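Robots and Chores, week 6: Tidying Up
Notes to go with the lecture. Reading list at the back of the module booklet.

We finished last time with the question Macarena Manzano put from the third row: if a machine can weld a car, why can't it clear my bedside table? She meant it as a complaint, and it makes a perfectly good research programme.

Start with the shop floor. The welding arm knows where the car is, because people have spent a great deal of money making sure the car is always there. Same part, same angle, same light. Take away the fixture and the arm will weld the air with complete confidence. Homes have no fixtures. Homes have drawers.

What makes a chore hard (for a machine)

Size. A mug forgives a centimetre of error. A ring forgives almost none, and a near miss tends to send it under the bed.

Shape that won't stay put. A chain has no fixed shape at all. Lift it by one point and you have a new object, usually with something else hooked to it.

Shine and see-through. Polished metal shows the camera the rest of the room. Clear plastic and glass show it whatever is behind them. Depth sensors dislike both.

Neighbours. Things lie on, under and inside one another. Picking up one without shifting the rest is a different job from picking up one.

Worked case: Flovport

Flovport is our teaching rig, two fingers on each hand, and Pranab Seneviratne has had it sorting small items since February. The training set stands at 3,329 grasps shown by people. On blocks it is dull to watch, the highest praise we have. On necklaces it is not dull. A person sorts the tray in 30 seconds while talking; Flovport is allowed 60 per item and often asks for more.

So, can they do it yet? Picking one small hard thing out of a box: yes, on a decent day. Putting the whole box in order, in a room it has never met: no. Be wary of any film that cuts between the two.

For the seminar, bring one chore you did this morning and write down every grasp in it. Denise Dawber's group got as far as opening the toothpaste last year and ran out of paper. Jewellery is allowed, but stick to one box.
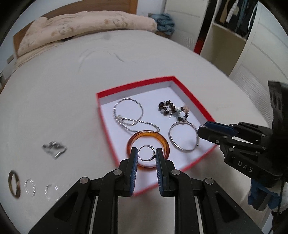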